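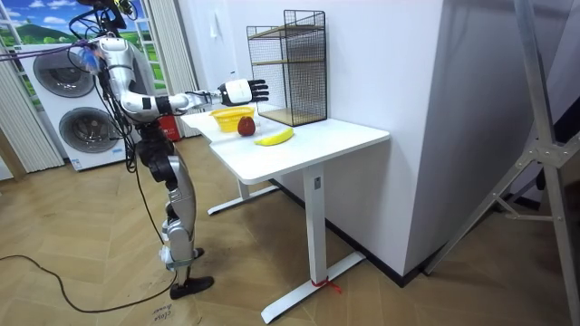 Community Help > Work & Jobs > Automation

Job changed from packing to resetting a table for a robot, how do I get the title and pay sorted?

Elvia Cervantes

Typing this on break so sorry if it jumps around.

I was a packer at Omance, gift baskets mostly. Fruit in, check it, basket on the shelf, next one. In July they moved two of us off the line and into the robot room. It's a humanoid, it's learning the basket job plus some household stuff later on. Nobody lost a job so far, I want to say that first. But my day is completely different now and my paperwork still says packer.

What I do now:

Put the basket, the fruit and the banana on the desk where the run sheet says. Check the shelf is clear. Step back past the floor mark. Call it. The arm does its thing or doesnt. Write down what happened. Put everything back. Again.

Last month I did 344 resets and 189 of those got marked good. My lead brought up the 189 in my review like it was MY number. I don't control the robot! If the hand closes next to the banana instead of on it, what was I supposed to do about that?

So, questions really:

Can I ask for a new job title when the company hasn't made one yet? Lead says "we're still figuring out the role".

Is it normal to be scored on how many runs come out good?

And the packers on the line ask me every day if the thing is going to take over their stations. I don't know what to tell them. I get looks. One lady stopped sitting with me at lunch.

Also my back is better and my head is worse, if that makes sense. Packing I could think about other stuff. Now I have to watch, every single time, and the writing up takes longer then the run does.

Anyone been through this? Not looking to quit. I kind of like it, when I'm not being blamed for it.

Heriberto Chávez

Been through it, different company (Proltmont, returns sorting). They put two of us on resets and it took 3 review cycles to get the title fixed. Don't wait like I did.

Title first. You don't need them to have one ready. Write down what you do in a normal day, one page, plain words, no complaining on it. Setup, safety check, calling the run, logging, reset. Then write what your old job description says next to it. Mine matched on almost nothing. I sent that to my lead AND to HR the same morning and asked for a meeting. Suggested "trial operator" myself. They changed it to something longer but the pay grade moved, which was the point.

Your 189. No, that's not your score. That's the robot's score and the software people's score. What IS yours: was the setup right, was the log filled in, was the area clear before you called. Ask for those to be what you're reviewed on. Say it just like that. If they push back ask them to show you what you should have done different on one specific bad run. My lead couldnt, and that ended it.

What helped me a lot was splitting the bad runs by cause in my own notes. I used 3 letters. S for setup wrong (me). R for robot missed or dropped it. O for other, like network, or somebody walked in. After a couple weeks you have something to put on the table. Very few of mine were S and I could show it.

Second thing, get a photo at the start of every run if you aren't already. Ours was a head view saved with the log. If someone says the banana was in the wrong spot you can look instead of argue. One like this settles it in ten seconds:

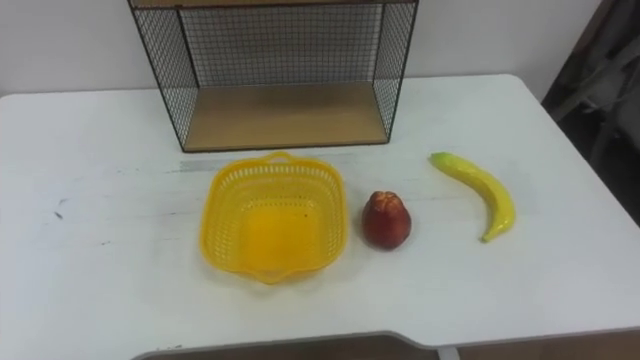
Basket, red fruit and banana set out in front of the shelf, nothing on the lower board.

Look at the marks on the desk too while you're at it. Grey streaks and smudges like that, ask the engineers if they want the top wiped and how often. At our place nobody had decided, so one shift cleaned and the other one didn't, and then there was a whole argument over whether it mattered. Get it put on the run sheet, then it's not on you either way. Same with the fruit. Which way is the banana supposed to curve? If the sheet says "banana right of fruit" and that's all, two people will set it two ways.

The writing up. Ask for a form with check boxes. We had a blank comment field and I was writing paragraphs. Went down to boxes plus one line and my evenings got a lot less fuzzy. And ask for swaps. Watching all day is tiring in a way lifting isn't, people who haven't done it don't believe you. We did resets in the morning and regular sorting after lunch.

The lunch thing, I'm sorry. Happened to me too. What worked some was bringing people in to watch. They see it reach for one thing at a time, slow, with somebody standing there, and they calm down a bit. I never promised anybody their job was safe though. Don't do that. You don't know and they will remember you said it. Tell them what you've seen and send the rest up to whoever makes the decision.

j_mendoza

just get in writing that it counts as operator work. my cousin's shop did this and she got a $ bump for it. also join the union if theres one

Poketti fan 2

Going to disagree a little with Heriberto on the score thing. I'm on the other side, I write the run sheets where I work (small place, not saying where). Sometimes the good-run count does drop with one particular person and it turns out they are setting stuff a hand's width off, or calling before the arm is back at start. So leads do look at it per person. That's not crazy. What's wrong is putting it in a REVIEW without checking the causes first. So the S / R / O letters are a good idea, just let the lead or an engineer do the same letters on a few of your runs without seeing yours, then compare. Otherwise they'll say you graded yourself.

Something neither of you brought up. Ask to be in the meeting where they go over the failed runs. You packed baskets for real, you know you'd grab the banana from the middle and not by the stem. The person who wrote that part maybe never packed one in their life. We pulled one of our packers into ours and changed the order of the steps because of her, she wanted the awkward piece in first. Took her a minute to say it.

It's also your best argument for the pay. You're not only resetting a desk, they're using what you know about the job. Get that on your one page.

And cords. Whatever your room has running across the floor, ask who's responsible for it, and where you're meant to walk when you go in to reset. Should be on the sheet. If it isn't, that's a fair thing to raise today, don't wait for the meeting.

Elvia Cervantes

Thank you!! Did the one page last night at the kitchen table, came out to a page and a half, oh well. Meeting is set with HR and my lead. Started the letters too, taped them inside the log cover.

Asked about the failed-run meeting and my lead said "huh, sure". So I'm going to that one.

Banana from the middle, yes, always. I have been saying that to the other operator for weeks.

Will post back when I hear on the title. Break's over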